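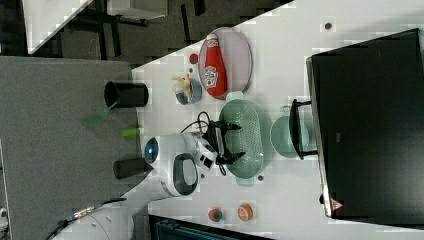
Akinby Kitchen Library
Second progress report to the Cârstea Fund
Reporting period: March to September

Summary for people who have other reports to read

The kitchen library is open, it is lending, and most of what goes out comes back. We made 2,684 loans in the period, which is more than we promised in the application and a good deal more than our shelving was built for. The repair bench is running. The evening cooking sessions are running. The delivery service is not running, and there is a section on that below, placed well down the page in the traditional manner.

We are inside the budget on every line except storage. We would like to move $600 from "Printed materials" to "Shelving and storage," and the case for doing so is set out under Money.
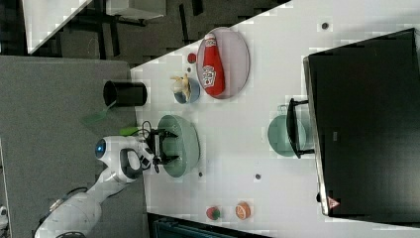
Prepared by Rodica Preda, Project Lead
With figures from Ridwan Oei, Loans and Inventory

What we said we would do

The application described a place where anyone living in Akinby could borrow cooking equipment the way they borrow books: free, for a set period, with a mild sense of guilt if it came back late. We said we would open in the old shoe shop on Jalik Street, build up a collection out of donations and a small purchasing budget, run cooking sessions for people who had never used the things they were borrowing, and fix what broke.

We also said we would "explore partnerships across the wider food landscape." I wrote that sentence and I have been trying to work out what I meant by it ever since. So far the wider food landscape consists of the bakery next door, who let us use their back hallway when a large donation arrives and who have asked us, twice, to please stop using their back hallway.

Lending

The first weeks were quiet. People came in, looked around, said what a nice idea it was, and left without borrowing anything. We put this down to shyness. Ridwan put it down to the sign-up form, which at that point ran to both sides of the page and asked for a preferred contact time. We cut the form down to name, phone number and address, and borrowing picked up so sharply that I have had to hear about it at every staff meeting since.

The big stockpots are the stars. They go out for weddings, funerals, graduation parties and one chili contest, and there is a waiting list for the largest from May straight through to the end of the summer. Canning equipment had a slow spring and a frantic August. Cake pans in the shape of numerals go out constantly, and we have learned more than we wanted to about which birthdays people in Akinby feel are worth a cake. The pasta machine is borrowed by a new person nearly every time and has not yet been borrowed by the same person twice.

The thing we misjudged most badly was ordinary stuff. We had pictured ourselves as a source of the rare and the bulky: fish kettles, preserving pans, the fondue sets that every household owned for one winter. We did not expect people to need a mixing bowl. But a steady share of our borrowers have just moved into a first apartment, or just moved out of a shared one, or had a kitchen fire, or got divorced from the person who owned the saucepans. They want a bowl, a plate, a pan, something to drain the noodles in. They want it tonight.

We now put together what we call a starter crate, with the basics for one person to cook and eat at home. The loan period is 8 weeks, longer than for anything else we lend, and we don't chase it very hard. Several borrowers have asked to buy theirs at the end. We don't have a policy on that. We have been saying yes and writing it down.

Losses and returns

The funder's template asks for "asset attrition." Things do go missing. Lids are the worst. A pot will come back washed, polished and with a thank-you card inside, and no lid. We have started listing lids as separate items in the system so that they show up as overdue in their own right, and borrowers now get a text message asking after the lid alone. Some people find this funny. It has worked better than anything else we tried.

We have also gained items. Crates come back with a peeler in them that was never ours, or a better wooden spoon than the one we sent. One borrower returned a roasting pan with half a lasagna in it, for the staff. Ridwan has asked that I record here that it was very good.

Inventory software

We moved the whole collection onto Stokix in April. It was chosen for its price, and it has performed like something chosen for its price. It does what it says, slowly, and it was clearly built for a hardware distributor. Every item has to have a "gauge." We have entered "medium" for everything, including the tea towels.

The move took longer than planned. The original spreadsheet had been kept by several people with strong and differing views on what a skillet is. Ridwan spent most of a month reconciling frying pans, fry pans, skillets and an entry that just said "the heavy one." That work is finished, the labels are on, and for the first time we can tell a caller whether something is on the shelf without somebody walking to the back to look.

The cooking sessions

Sessions run in the front room from 6 p.m. and are built around things people can borrow on their way out the door. The plan was a tidy curriculum, beginning with knife skills and ending with pastry. Attendance at knife skills was poor. Attendance at "dinner out of what is left in the fridge" was so good that we had to turn people away, and we have since run it again under various names in the hope that regulars wouldn't notice. They noticed and came anyway.

I would like to report that the sessions have changed how people eat. I can't show you that. What I can report is that people who come to a session tend to borrow something the same evening, that they ask much better questions when they bring it back, and that a small group from the spring now cooks together at one another's homes without any involvement from us whatsoever. I understand this is called sustainability. From our side it felt a bit like not being invited.

We had one complaint, from a gentleman who felt the soup session was too political. We have reviewed the soup session and cannot find the politics in it. It may have been the lentils.

Repairs

The repair bench opened in June, two months later than scheduled, and deals mainly with loose handles, dull knives and worn-out cords. Handles are quick. Cords have to go to a licensed electrician, and she comes in once a month and is worth every cent on the budget line. Knives are the great success. People who have never borrowed anything walk in with a bread knife wrapped in a newspaper and ask if we would mind.

Plastic is harder. There is no real repair for a split bowl or a colander with a cracked foot, and we had hoped to find somebody who would take it for recycling. Three phone calls in, we had been transferred in a full circle and were speaking to the first person again. She remembered us. For now, damaged plastic is retired to the seed-starting table outside, where the gardening crowd takes it, and colanders are especially popular there. Apparently they make excellent planters. All that drainage.
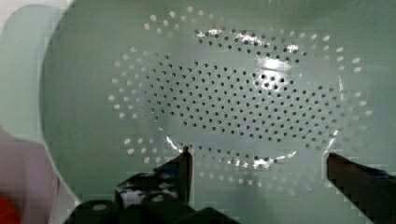 Delivery: what happened

The application included a delivery service for residents who can't easily get to Jalik Street. We budgeted for a cargo bike and a part-time rider.

The bike arrived in May. It is a handsome bike. It is also wider than the gate to our yard, a fact that could have been established with a tape measure before purchase and was established with the bike after. It spent the early summer locked to a post out front, where it was much admired. The dealer has now agreed to exchange it for a narrower model, which was promised for July, then for August, and is currently "on its way" in a sense we have stopped asking about.

In the meantime the rider took another job, for which nobody can blame him. We have been getting items to housebound borrowers in Ridwan's car when he happens to be going that way. He has been going that way a lot. This isn't a service and I won't describe it as one, and the mileage has been claimed.

We propose to relaunch delivery in the spring, with a bike that has been measured, and to cover only the 4 streets nearest the shop at first. If that goes smoothly we will widen the area. If it doesn't, we will tell you so in the next report, probably well down the page.

Money

A full statement is attached. Spending on equipment is lower than planned, as donations have been generous to the point of menace. Spending on staff is on target. Session ingredients came in slightly under, thanks to the leftovers theme.

Storage is the problem. The shelving we bought was rated for household use, and a row of cast iron is not household use. One unit gave way in July, overnight, with no injuries and a noise the bakery still brings up. We replaced it out of petty cash and have moved the heaviest pieces to the floor, where everyone stubs their toes on them.

The printed materials line was meant for glossy leaflets. We printed one batch, and most of it is still in the box. People find us because a neighbor told them, or because they saw someone walking down the street with an enormous pot. We therefore ask permission to move the $600 that remains for leaflets over to proper commercial shelving. Ridwan has a quote from a supplier and has measured the doorway.

Coming up

Before the next report we plan to replace the shelving, settle a written policy on borrowers buying their starter crates, and get through the holiday season, when every roasting pan we own is already reserved. We will also be trying out later closing on one evening a week, for people who work until seven and would like to borrow a casserole dish like anybody else.

We still need a second person trained on Stokix, so that Ridwan can take a vacation. He has asked for this in writing and here it is.

Attachments: financial statement; loans by category; shelving quote; dealer correspondence regarding the bike (long).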